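Setting Up a Big White Room

I have been meaning to write about the room for ages, and now that it's January and I'm spending more time indoors than I'd like, I have run out of excuses. We call it Zultevwood, after the road it's on, and if you've ever had to turn a big white box into somewhere you'd want to spend an afternoon, you'll know how I felt when I first got the keys. So much wall! So much ceiling!

The windows won me over. They're tall, with dark frames, and all you get through them is green leaves, so even on a slow day there's something kind to rest your eyes on. I decided early that no curtains were going up, and I've stuck to that (my mother still thinks it looks unfinished, and she may be right).

Then came the tables. I wanted white ones, which everybody warned me about, and yes, they show every coffee ring. But they bounce the light around so nicely that I forgive them. When there's a job to do I like a cloth over the top, and blue is my favorite because you can spot a dropped screw or a bottle cap on it right away. It's also a lot easier to shake out a cloth than to scrub a tabletop at 8 in the evening, when all you want is your supper.
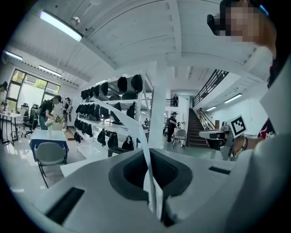
Chairs, and where they ended up

I'm fussier about chairs than I should be. The black office chairs live over by the windows, where people drift when they want to sit and think, and the gray one with the plastic seat and black metal legs gets pulled up to whichever table is busy. It wipes clean in a second and doesn't mind being shoved around. I paid 60 dollars for a much prettier chair once, and it wobbled from the day I brought it home, so I've learned my lesson there.

The tube lights I have made my peace with. I wanted something softer, with warm shades, but on a gray afternoon it's lovely to be able to see what your hands are doing. Next on my list is the space under the mezzanine, which needs a good sweep and maybe a rug.

Contact | © Prieto Room Notes | Back to top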